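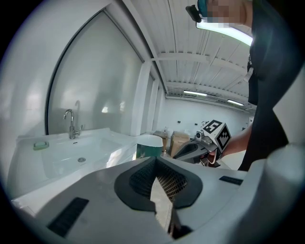
The bathroom problem

By Sinéad Horgan

A sink basin is a hard place for a machine to work. It is white, glossy and curved, the faucet hangs over the middle of it, and the mirror behind offers a second faucet that does not exist. People wipe around all of this without looking.

At Haltden, the approach is to have people do the chore first, holding the same kind of gripper the robot will later carry. A fiducial marker — a printed black-and-white pattern — lets software recover the tool's position as it moves. The bathroom task set now holds 510 recordings, most of them under 15 seconds.

Results are mixed. Trained on these, the Skota arm can move a soap dish from one side of a vanity to the other. Wiping is worse. The arm has no good sense of how hard it is pressing, and it slows near chrome, where depth readings drop out. In the latest trial it finished 2 of 7 basins without help.

"Picking things up is mostly a vision question," says engineer Fionnuala Horgan, no relation. "Cleaning is contact, and contact is where we lose time."

Her group plans to add force sensing to the fingertips in August. Toilets are not on the schedule.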